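I changed electricity suppliers in November, and it took longer than I expected. I'm writing it down while I still have the letters.

We had been with Andent since we moved into the house. I never picked them. The previous owners used them and I filled in the form to carry on. The bills came every month, I paid them, and I didn't look at the numbers on the second page until one of them was for 665 dollars.

My first thought was the water heater, so I turned it off for a night and read the meter before bed and again at breakfast. It hadn't moved much. Then I went through a year of bills at the kitchen table. Our use was nearly flat from one month to the next. The rate had gone up twice, and the second time the notice was printed on the back of a page about paperless billing.

I called Andent. I was on hold for 20 minutes and then got a polite person who told me the account had rolled off its fixed term and onto the variable rate. I could go back to a fixed one, but only at the price they were offering that day, and it was higher than what Niven had on its website.
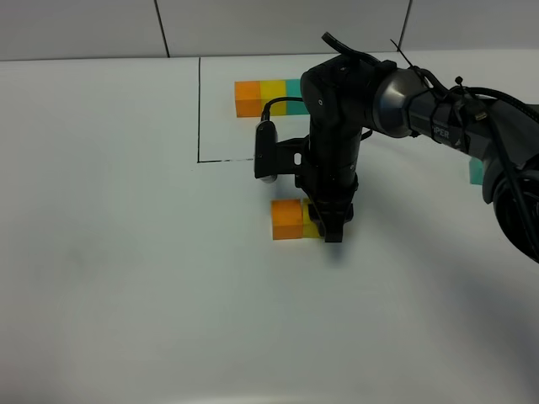
Comparing plans is slow work. Every supplier puts the rate in a different place. Niven shows one price per unit with a monthly fee under it. Tellau has a low rate that only applies after you use a certain amount, and we don't reach that amount in spring or fall. I made a spreadsheet with our 12 months of use in one column and worked out what each plan would have cost us. Over the year Niven came to 2,444 dollars. Tellau looked cheaper in the ad and came out 156 dollars higher.

So I signed up with Niven. The form asked for the meter number, and I copied it from the bill. That was a mistake. The bill had an old number from before the meter was replaced, and the switch was rejected a week later with an email that said only "details do not match." I went outside with a flashlight, read the number off the meter itself and sent it in again. It went through after that.

Andent sent a final bill and then a second final bill, for a smaller amount. I paid the second one. They haven't written again.

A few notes for anyone in Raltlow doing the same thing. Take the number from the meter. Look for the monthly fee before you look at the rate. Write down the reading on the day of the switch - I took a photo with my phone next to the clock on the stove, after running back in.

Our fixed term with Niven ends next November. I've put a reminder in my calendar for the month before. The gas is still with the old company and I'll get to that after the holidays.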